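Chapter 7
Setting Up and Looking After Hand-Held Gripper Stations

7.1 Scope of the chapter

Chapter 6 dealt with the calibration of a fixed arm. The present chapter deals with the hand-held gripper station, in which a person holds the gripper and the recorded motion is later used to drive an arm. The station has no motors of its own. Its accuracy depends on the state of the fingers, the fit of the marker blocks, the lighting and the table, and each of these drifts with use.

The station used throughout the chapter is the two-handed Trilix pair. The procedures apply with small changes to the Multetti single-hand unit, and the differences are given in section 7.8. Readers who have not yet worked through the marker geometry in section 4.3 should do so before attempting the exercises.

After studying this chapter the reader should be able to:

set out a table for two-handed work and check its height and reach;
inspect the fingers and pads and decide whether they may stay in service;
fit and check a marker block;
carry out the opening and closing check on each gripper;
keep a station log in the form used in Appendix C.

7.2 Terms

Finger. One of the two moving parts that meet on the object. Wear is judged on the inner profile and at the tip.

Pad. The darker gripping surface on the inside of a finger. Pads are replaced in pairs.

Marker block. The block that carries a printed square pattern. The pattern must be flat, clean and square to the face.

Indicator. The small green light beside the marker. In the Trilix pair a steady light means that the unit has power and is ready to record. It says nothing about calibration.

Opening. The distance between the pads, measured at the tips. It is always stated in millimetres.

Reference object. An object of known size kept with the station and used for the closing check. It is not used as a task object.

7.3 The table

The table should be rigid, light in colour and matt enough that lamps do not produce bright patches on it. A plain white surface is preferred. A faint pattern in the surface is acceptable, as the tracking software ignores low contrast, but a bold grain or a printed cloth is not.

The clear working area in front of the operator should be at least 500 mm wide and 300 mm deep. Objects not needed for the task may stay on the table provided that they lie outside this area and do not hide a marker from the camera at any point in the motion. Cables are routed away from the operator's feet and are checked at the start of each session.

The operator sits with both forearms free to move. If the elbows touch the table edge when the grippers are brought to the middle of the working area, the seat is too low. Raise the seat before altering anything else. A change in table height makes earlier measurements of reach invalid and must be entered in the log.

7.4 Inspection of fingers and pads

Inspection is carried out with the unit switched off. Open the gripper fully by hand and look along each finger from the tip. A finger that is bent, cracked or loose at its root is withdrawn. Light scratches on the outer face may be left alone.

Wipe the pads with a dry cloth. If a pad lifts at any corner, replace both pads on that gripper. Do not glue a lifted pad back into place: the adhesive alters its thickness and shifts the closed position, and the error will appear in every recording made afterwards.

At the Roromgate training workshop, a run of 224 recordings was rejected in July after a single pad had been glued down and returned to service. The fault had been noted by the operator but not entered in the log. The case is taken up again in exercise 7.5.

7.5 The marker block

The block is held by a clip and one screw. Press the block home before tightening the screw, then try to rock it with a fingertip. Any movement that can be felt is too much. The pattern must not be touched with solvent. Where the print has worn, the whole block is changed and the unit is calibrated again by the method of section 4.3.

Left and right blocks carry different patterns and must never be exchanged. The Sarkar numbering, used in this book, gives odd numbers to the left hand and even numbers to the right.

7.6 The opening and closing check

Each gripper is checked alone, then both together.

Switch on the unit and wait for the green indicator.
Hold the gripper over the table with the marker facing the camera.
Open the fingers fully and read the opening on the screen.
Close the fingers until the pads meet. The reading should be zero.
Repeat the cycle 3 times.
Close the fingers on the reference object and compare the reading with its stated size.

An error of over 3 mm at any stage is a failure. Return to section 7.4 before changing any setting in the software. When both units have passed alone, repeat the cycle with one gripper open and the other partly closed, to confirm that the software does not confuse the two hands. Figures 7.1 and 7.2 show the grippers held at the table.

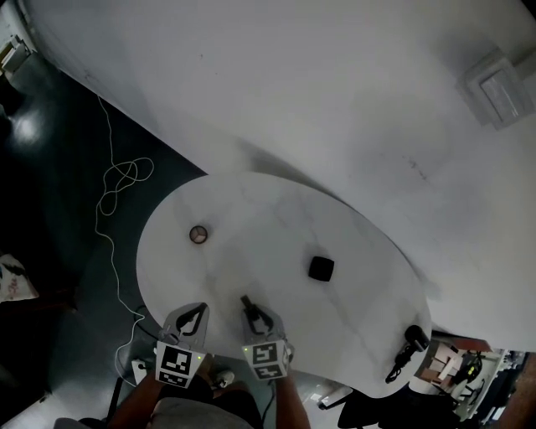
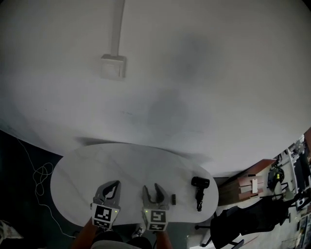 Figures 7.1 and 7.2. Hand-held grippers with marker blocks at an oval white table. The green indicators are lit.

Roromgate, 2024-09-18

The readings are entered in the log as soon as the check is finished, with the unit number, the hand and the initials of the operator. A failed reading is entered in the same way as a passed one and is not struck out when the fault has been cleared. The layout of the log sheet follows that drawn up by Sandamali Nanayakkara for the Roromgate workshop.

In Figure 7.1 a small black cube lies on the table just ahead of the open fingers. A cube suits first practice in approach and closing, as its sides are parallel and the pads can meet them squarely. In Figure 7.2 compare the two hands: the left fingers are partly closed and the right fingers are spread in a V. The combined check in this section calls for the same difference between the hands.

Section 7.7 deals with lighting and with the placing of the camera.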